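Section 4. Replacing the filter cartridge and flushing the housing
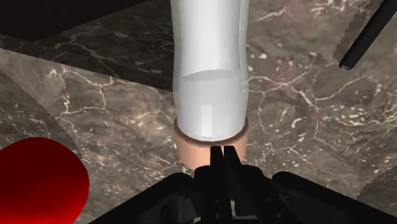
Figure 4-1. White cylinder with horizontal seam, standing in tan collar.

This section covers the Finano under-sink water filter in both the single and double housing versions. If you have the countertop version, go to Section 6. The shut-off valve, the drain line and the faucet adapter are covered in Section 3 and should already be in place.

4.1 When to replace the cartridge

Replace the cartridge after 2000 gallons or 12 months of use, whichever comes first. The meter on the inlet side counts gallons and does not count months, so write the month of installation on the label supplied in the parts bag and stick it inside the cabinet door. A label marked "September" is enough.

Replace the cartridge sooner if:

the flow at the faucet drops to a thin stream with the valve fully open
the water has a musty or earthy taste that does not clear after two minutes of running
the house has been empty for more than two months
the water company has issued a notice to boil water in your area

Note: A slow faucet can also be caused by a clogged aerator. Unscrew the aerator, rinse it and try again before you open the housing.

4.2 What you need

Replacement cartridge, Skatberg type C (single housing) or types C and S (double housing)
Housing wrench, supplied
Bucket or deep tray
Two clean towels
Food-grade silicone grease, supplied in a small packet
Unscented household bleach, only if you are sanitizing the housing (see 4.5)

Do not use petroleum jelly on the O-ring. It makes the rubber swell and the housing will leak within a few weeks.

4.3 Removing the old cartridge

1. Close the shut-off valve by turning it clockwise until it stops.

2. Open the filter faucet and leave it open. Water will run for a few seconds and then stop. If it keeps running, the valve is not fully closed.

3. Press the red pressure release button on top of the housing and hold it until the hissing stops.

CAUTION: Never put the wrench on the housing while it is under pressure. The bowl can come off suddenly and crack, and the water behind it will flood the cabinet.

4. Put the bucket under the housing. The bowl is full of water and is heavier than it looks.

5. Fit the wrench over the bowl from below and turn it to the left as seen from underneath. Once the bowl moves freely, put the wrench down and finish by hand, with your other hand under the bowl.

6. Lower the bowl straight down, lift out the old cartridge and let it drain in the bucket. Used cartridges go in the household trash. They cannot be washed and used again.

Note: On the double housing, do one side at a time. The two bowls look alike but have different threads, and a bowl forced onto the wrong side will have to be replaced.

4.4 Fitting the new cartridge

1. Wash your hands. Wipe the inside of the bowl with a clean, damp towel. Do not use dish soap, as it is hard to rinse out and will leave a taste.

2. Take the O-ring out of its groove with your fingers. Do not use a screwdriver or a knife. Check it for cuts and flat spots. If you find any, use the spare from the parts bag.

3. Wipe the groove clean. Spread a thin film of silicone grease over the whole O-ring and press it back into the groove. It should lie flat all the way around, with no twist.

4. Remove all of the plastic wrap from the new cartridge. Hold the cartridge by the ends. Oils from the skin can block the outer layer.

5. Stand the cartridge in the bowl, over the raised post at the bottom. It should stand up on its own. If it leans, it is not on the post.

6. Raise the bowl to the cap and turn it by hand until it stops. Then use the wrench for a quarter turn and no more.

CAUTION: Overtightening is the most common cause of leaks. If the bowl drips after a quarter turn, take it off and check the O-ring again. Do not tighten it further.

4.5 Sanitizing the housing

Sanitize the housing once a year, or any time it has been left open overnight. This is done with no cartridge inside.

1. Follow steps 1 to 6 in 4.3.

2. Put one teaspoon of unscented bleach in the empty bowl, fill it halfway with water and screw it back onto the cap.

3. Open the shut-off valve slowly. When you can smell bleach at the faucet, close the faucet and wait 30 minutes.

4. Open the faucet and run the water until the smell is gone. This usually takes five to ten minutes.

5. Close the valve, release the pressure, empty the bowl and continue with 4.4.

WARNING: Do not drink the water or use it for cooking during this procedure. Never mix bleach with vinegar, descaler or any other cleaner.

4.6 Flushing and checking for leaks

1. With the faucet open, turn the shut-off valve a quarter of the way. The housing will fill and the faucet will spit air. Wait for a steady stream, then open the valve fully.

2. Let the water run for 15 minutes. Gray or black water at first is carbon dust. It is harmless, but do not drink it.

3. Close the faucet. Dry the housing, the cap and both fittings with the second towel.

4. Lay a sheet of dry paper towel on the cabinet floor under the housing. Check it after one hour and again the next morning. A wet spot means a leak, even if you cannot see a drip.

5. Hold down the meter button for five seconds until the display shows zero.

Cloudy water is normal for up to 48 hours after a change. The cloudiness is fine air bubbles, and a glass left on the counter will clear from the bottom up. If it clears from the top down, or leaves a layer at the bottom, flush for another 15 minutes.

4.7 Part numbers

Cartridge, carbon, type C: order no. 23-C
Cartridge, sediment, type S: order no. 23-S
O-ring, pack of two: order no. 23-R
Housing wrench: order no. 23-W

Parts can be ordered from Godoy Home Supply, Drosthorpe branch. Have the serial number ready. It is on the silver sticker on the back of the bracket, and a small mirror helps if the unit is already mounted – or copy it onto the inside cover of this manual before you hang the bracket.

Section revised by Gwenllian Ellis. Replaces the loose sheet packed with earlier units.

Continue to Section 5, Winter shutdown.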